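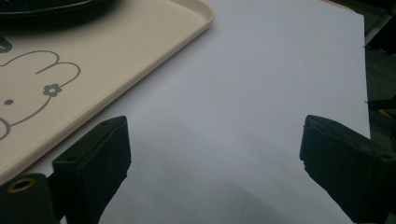

The Parkorach Robot Club meets after school, and its members are teaching a robot to set a table. The job sounds small. You put a dish on a tray and you are done. A robot has to have every bit of that job worked out for it, starting with where the tray is. The tray with the rabbit on it is a good one to learn with. Its cream color is not very different from white paper, so the club's program has to look for the rim, where the light makes a thin bright line. The black dish is much easier to find.

How does a robot hold things?

Your hand has four fingers and a thumb. The club's robot has a gripper with two black fingers. They move toward each other to close and away from each other to open. To pick up a dish, the robot puts one finger on each side of the rim and closes them. If it squeezes too hard, the dish can pop out. If it squeezes too softly, the dish can slide.

How does it learn?

The club uses a method called "learning by showing." A student holds the gripper tool and does the job by hand while a small camera on the tool records what happens. One try is called a demo. The club wants 400 demos before the Narnberg Robot Fair in May. So far it has 186.

The demos can't all be the same. If the tray were always in one spot, the robot would learn to go to that spot even when the tray was somewhere else. Students turn the tray a little before each demo, or slide it to another part of the paper. They also try it with the room lights on and off, so the robot gets used to shadows.

What happens when it goes wrong?

Mistakes are normal. On its first test day, the robot tried 73 times and set down the dish correctly only twice. Most of the time it let go too early. The students looked at their demos and saw that many of them had opened the gripper while the dish was still in the air. The robot had copied them! They now wait until the dish is touching the tray before they let go.

Words to know

Gripper: the part of a robot that holds things.
Demo: one recorded try at a job, done by a person.
Program: the instructions a computer follows.
Rim: the outside edge of a dish or tray.

Try it at home

Hold a pencil in each hand and use the two ends to pick up an eraser. Put it on a plate without dropping it. Then turn the plate, move it across the table, and try again. Ask a friend to have a go too, and watch how your friend does it.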